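How to Clean a Toaster Without Making It Worse

Most toasters get cleaned on the day they start to smoke. If yours is already there, unplug it, open a window, and come back when it has cooled all the way down. If it's only rattling a little when you carry it across the counter, you're early, and you can feel good about that.

The whole job takes 15 minutes, most of it spent wondering how a raisin got in there when you don't buy raisin bread.

What you need

A newspaper or an old towel
A soft pastry brush, the one you don't like much
A damp cloth and a dry cloth
Dish soap
A little baking soda for stains

You do not need a special toaster brush. I own one. It cost more than the bread and it is a pastry brush with a longer handle.

Step 1: Unplug it

Pull the plug out of the wall. Turning the dial to zero doesn't count, and neither does promising yourself you'll be careful. Wait until the sides and the slots are cool.

Step 2: Empty the crumb tray

On most models the tray slides out from the bottom or the back. My old Mogensen has a hinged door underneath that drops open with no warning, so do this over the newspaper. If you can't find a tray, check the manual before you start prying at things. A few cheap toasters don't have one, and for those you go straight to step 3.

Wash the tray in warm soapy water. Baked-on brown patches come up with a paste of baking soda and water left on for a while. Some patches will stay. They live there now.

Step 3: Shake out the rest

Turn the toaster upside down over the newspaper, or the sink, or a part of the yard where you're on good terms with the birds. Give it a few gentle shakes. Gentle matters, as the heating wires inside are thin and don't enjoy being treated like a ketchup bottle.

Turn it upright, then over again. There is always a second batch.

Step 4: Brush the slots

Work the dry brush down each slot and along the wire guides. Stay light around the heating wires. Never put a knife or fork in there, even unplugged, because it's easy to bend something that was straight. Don't use water or spray cleaner inside either.

If cheese has been involved, I'm sorry. Let it harden, then loosen it from the guides with a wooden chopstick.

Step 5: Wipe the outside

For plastic, use a damp cloth with one drop of dish soap, then a clean damp cloth, then a dry one. For brushed steel, wipe in the direction of the grain. Fingerprints will be back by breakfast.

Step 6: Put it back together

Dry the tray completely and slide it in until it clicks. Run one empty cycle on low. A faint smell is normal. A strong one means go back to step 3.

How often?

Once a month if you make toast daily. I do mine whenever the smoke alarm brings it up.
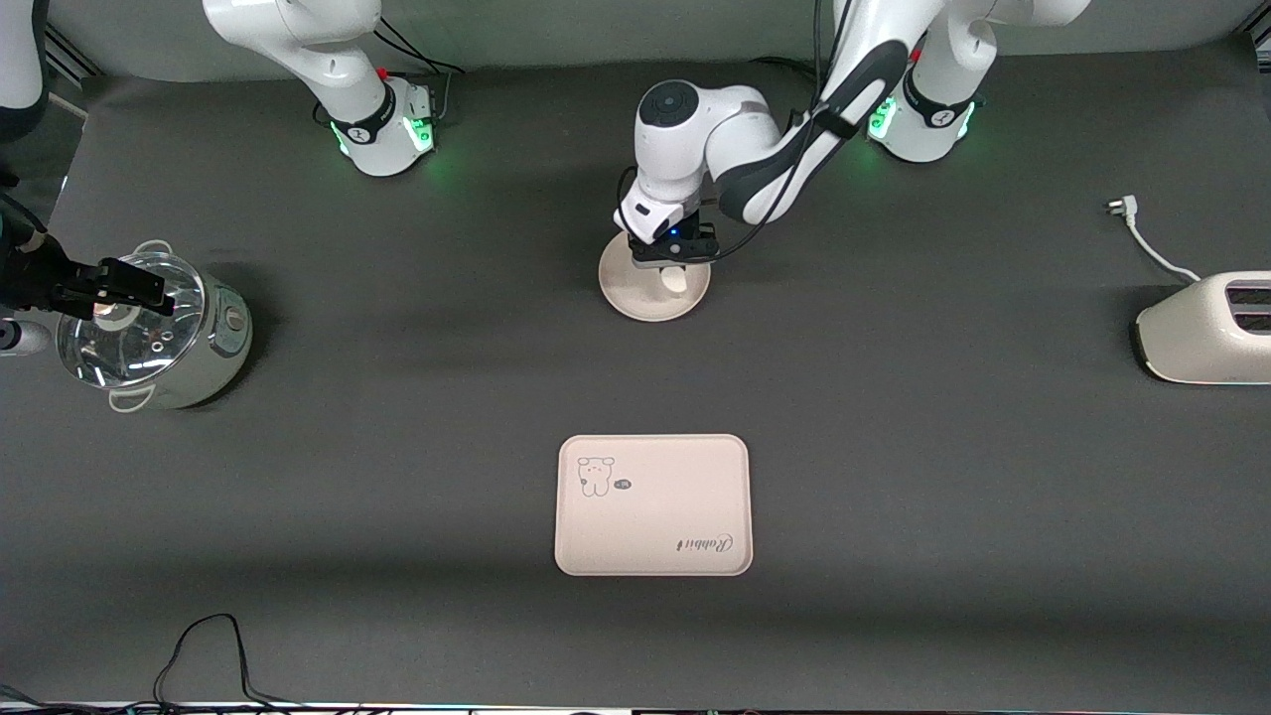
White toaster on a dark tabletop with a pot, a plate and a tray.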